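Wemport Secondhand Housewares Exchange
Progress report to the Mongate Fund
April 2021

This report covers the first half of the grant. You asked for two pages and we sent eleven last time, so we have taken the hint. The budget sheet is attached separately and adds up, which took longer than the report.

As you will recall, the Exchange collects household goods and toys from the Wemport area, checks them over, and lends or gives them to families setting up a new home. Kitchen toys are still the category we are asked for most. 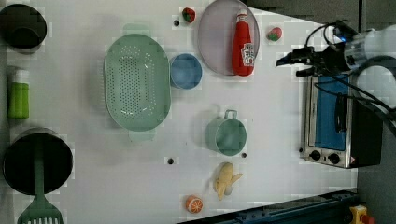
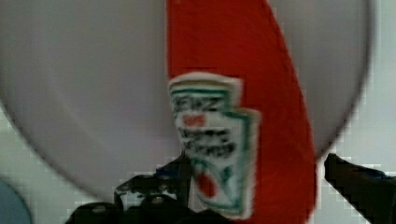
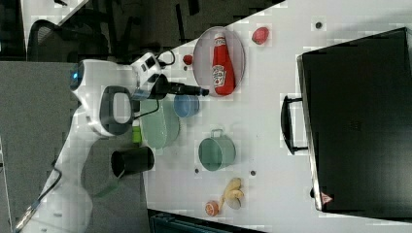
Collections

We took in 3,595 items in the period. The target was 3,000, set by us in a cautious mood, so please don't be too impressed. Donations went up sharply once people had spent a winter indoors looking at their own cupboards. A good share of what they found there was fondue sets. We have 37 and would welcome the Fund's advice.

The doorstep pickup route now covers the Cheng Street side of town as well as the harbor. It was meant to start in the fall, but the van failed its inspection and then, after repairs, failed it again for a different reason. We have stopped describing the van as "new to us" in our leaflets.

Households served

We supplied 565 households against a full-year target of 600. We would like to claim this as good planning. In fact the housing office changed its referral form, and the new one has our box at the top of the page, already large and easy to tick. Whoever designed it has done more for our numbers than our outreach plan did.

The downside is that referrals arrive with less detail than before. "Needs kitchen" has been a common entry. We now phone every household before packing, which adds a day but has cut returns. One family sent back four can openers and kept the fifth.

Storage

You will not enjoy this section. The Ralus building was supposed to give us dry storage for the whole grant period. It is storage. After the February rain we moved all the bedding to the upper floor and bought shelving out of the contingency line, as agreed with your office by email. The landlord has promised to look at the roof and has, to be fair, looked at it.

If the repair slips past June we will need to rent a second unit for the summer. We have two quotes. The cheaper one is next to a fish wholesaler, and we would rather not put pillows there.

Record keeping

The paper ledger is gone. Every item now gets a tag and an entry in the catalog, and we can tell you on request how many colanders we own. The switch turned up a number of things listed twice, and a piano listed once that we have never had. We have corrected the earlier figures and noted the changes in the budget sheet.

What comes next

The second half of the grant goes mainly on the summer move season, when demand is heaviest and everyone who said they could drive the van is on vacation. We are also asking permission to move the unspent printing money into fuel. The leaflets we have will last for years, provided the bit about the van is covered with a sticker.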